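Data Library > Community Service > Auxiliary and Lodge Records

Search the library Enter keyword or record number Go

# Vindport Auxiliary Service Records – Data Card

Category: Fraternal and Service Clubs | Membership and Awards | Open Records

## Summary

The Vindport Auxiliary Service Records are a collection of activity reports filed by local chapters of the Vindport Ladies Auxiliary and its partner lodges. The collection contains 1,988 reports from 232 chapters. Each report covers one chapter activity, such as a food drive, a hospital visit, a scholarship dinner, or a shift at a convention reception table.

The records were first kept on paper at the Vindport district office and were later typed into a single table. The present release is version 2. It replaces version 1 in full, and users who hold a copy of version 1 are asked to delete it. Record numbers were reassigned between the two versions and do not match.

Release date: September 24, 2024

## Contents of the Release

- `reports.csv` – one row per activity report
- `chapters.csv` – one row per chapter, with district and charter status
- `awards.csv` – recognition given at the yearly district meeting
- `codes.txt` – the list of activity codes and their meanings
- `README.md` – this document

The three tables are joined by the field `chapter_id`. A chapter that changed its name kept its original identifier. A chapter that merged with another was closed in `chapters.csv`, and the field `merged_into` gives the identifier of the surviving chapter.

## Fields in reports.csv

- `report_id` – unique number for the report
- `chapter_id` – chapter that filed the report
- `activity_code` – type of activity, as listed in `codes.txt`
- `year` and `month` – when the activity took place
- `members_present` – number of auxiliary members who took part
- `guests_present` – number of nonmembers who took part, if given
- `hours` – total hours of service claimed by the chapter
- `funds_raised` – amount in whole dollars, before expenses
- `beneficiary_type` – school, hospital, parish, veterans home, household, or other
- `remarks` – free text, edited as described below

Blank cells mean that the chapter left the line empty. A zero means that the chapter wrote a zero. The two should not be treated as the same value, particularly in `funds_raised`, where many chapters left the line empty for activities that were never intended to raise money.

## How the Records Were Collected

Chapters file reports on the district's standard form, which is due each February for the year just ended. The form has changed little over time. The main revision added a separate line for guests, and reports filed before that revision show a blank in `guests_present`.

Forms from the Ploritau district were received in a different layout and were fitted to the standard fields by hand. The Ploritau form asks for a total number of persons attending, with no division between members and guests. For these reports the total was entered in `members_present`, and the field `form_type` is set to `P`. Analysts comparing attendance across districts should set these rows aside or treat them separately.

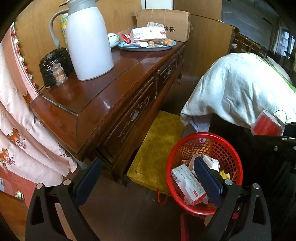 Late reports were accepted if they reached the office before the awards were decided. Those received afterward were entered with `late` set to `Y` and were not considered for recognition. They are otherwise complete and may be used in the same way as any other report.

Home visit reports, code `HV`, form a group of their own. A chapter may file one such report for a whole season of visits, with the hours added together. The number of rows coded `HV` is therefore not a count of visits, and should not be published as one.

## Editing and Privacy

Names of members, guests, and persons receiving help were removed from `remarks` before release. Street addresses, telephone numbers, and references to a person's health were also removed. Where the removal left a sentence without meaning, the whole sentence was taken out. In total, 290 reports had text removed from `remarks`, and these carry `edited` set to `Y`.

Spelling in `remarks` was left as written. Amounts, hours, and attendance were not corrected, even where they appear unlikely. Users may find a few reports in which the hours claimed exceed what the number of members could reasonably have given in the time stated.

## Awards Table

The awards table lists first and second place in each class, along with certificates of merit. Two trophies are recorded by name. The Pandey Cup is given for the best overall program of service, and the Velel Plaque is given to the chapter with the best-kept scrapbook. The scrapbooks themselves remain with the chapters – they are not part of this release and cannot be requested through the district office.

## Known Limits

Participation in the filing program is voluntary, and small chapters file less often. The absence of a report does not show that a chapter was inactive. Activity codes were chosen by the chapter secretary, and the line between `FD` (food drive) and `PA` (parish assistance) was applied differently from one chapter to the next.

## Terms of Use

The records may be used for study, teaching, and chapter planning. They may not be used to solicit members or donations. Published work should cite the collection by its full name and version number. Errors should be reported in writing to the Vindport district office, with the `report_id` and the name of the field concerned.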